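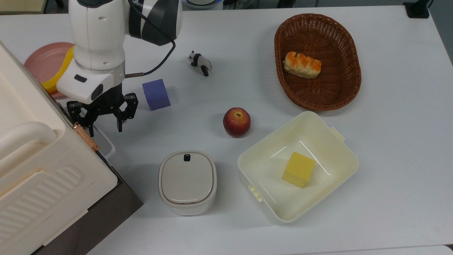 The two-finger gripper open over the table, with the test objects set out.

Comparing two grippers on the same arm

Use this procedure when you have a second gripper to try and want results you can set side by side. It takes an afternoon per gripper. We wrote it for the Bisgaard fingers and the older Drillenora set, but any two-finger pair will do.

What you need

Put out a mix of shapes. Ours includes foam cubes, an apple, a small panda figurine and a toy bread roll, plus a square plastic bin and a wicker basket as places to put things. Mark the position of each item on the table with pencil.

Step 1. Mount and zero

Bolt the gripper on and check the cable with the arm at full reach. Open the fingers all the way and write down the encoder value. Ours reads 709 open. Close them on nothing and write that down too.

Step 2. Set the force limit

Start at 80 percent of the maximum. Pick up a foam cube. If the foam dents deeply, go down in steps of five. Keep the same limit for both grippers.

Step 3. Run the picks

Do each object ten times from its mark. Raise it, hold for three seconds, move it over the bin and let go. Log a drop, a slip or a clean place. Don't adjust the approach angle between tries.

Step 4. Repeat from the basket

Picking out of a basket is harder, as the fingers can catch on the rim. Lower the speed by half and log rim contact in its own column.

Step 5. Swap

Change grippers, redo Step 1 and enter the new tool length in the controller. If you skip this, the fingers may hit the table.

Reading the log

Compare object by object before you look at totals. At our Mitthorpe bench we had 554 logged picks before the slip rates settled. Check the finger screws again at 3,000 cycles.

Last updated July 26, 2023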